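Drornex Hand-Held Gripper Pair – what to plan for before you order

Product group: data collection hardware
Sold as: pair (left and right), cabled
Lead time: on request, longer for orders placed in March
Sales contact: Els Van Hecke
Technical contact: Wim Verschueren

The Drornex pair lets one operator record two-handed tasks without a robot in the room. The operator holds one gripper in each hand and does the job at a table. Most buyers use it to collect demonstrations before they commit money to arms, and the recordings can be used later on any arm that carries the matching Drornex fingers.

Typical first tasks are small household and office items: power strips, plugs, boxes, cups, folded cloth. Start with things that have a clear front and back and that don't roll.
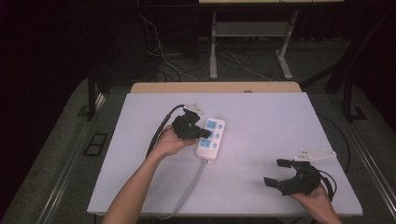
Two-handed work on a three-outlet power strip, white board on the table.

What is in the box

– 2 grippers, black, with fingers fitted
– cables for both grippers
– mounting plates
– spare finger set
– hex keys and screws
– printed setup sheet

The recording computer, table and lighting are not included. If you already own a computer that runs the Trarnness recording software, you can keep it. Check the storage first. Customers who record daily fill a small drive faster than they planned, and a second drive is cheaper at the time of order than as a rush item.

Planning the workspace

Allow a table the operator can reach across without leaning. A plain, light, matte top works well. Glossy tops give reflections that cause trouble later, and patterned ones are harder to keep the same between sessions. If your tables are dark, lay a white board on top and fix it down so it doesn't creep during the day.

Leave slack in the cables. Both hands should be able to cross the middle of the table and come back without pulling on anything. Keep lighting even and leave it alone once recording has started – moving one lamp halfway through a batch usually means recording the batch again.

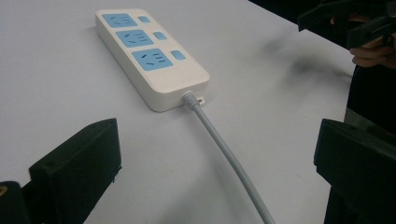
Objects should be budgeted too, and this line is often missing from the requests we get. One item of each kind is enough for a trial. For a real collection, buy several versions of the same thing in different sizes and colors, and put a few aside unopened as replacements. Items with cords take longer to reset between takes, so allow operator time for that.

Budgeting

Hardware is normally the smaller part of the cost. Van den Broek, our distributor, plans a first project at some 200 takes per task and uses that to work out operator hours. At their Tullemby site the first task took 9 working days, training included. Your own number will depend on the task and on how many takes you throw away.

Fingers are a wear part. Order a second spare set if the grippers will be in use every day. Cables should be looked at weekly where they leave the gripper body.

Ordering

Quote part number 83 for the complete pair. Single grippers are supplied only as replacements to existing customers. For a written quote, send Els Van Hecke your delivery address, the software version you run and the tasks you have in mind. Questions about mounting, cable length or arm compatibility go to Wim Verschueren.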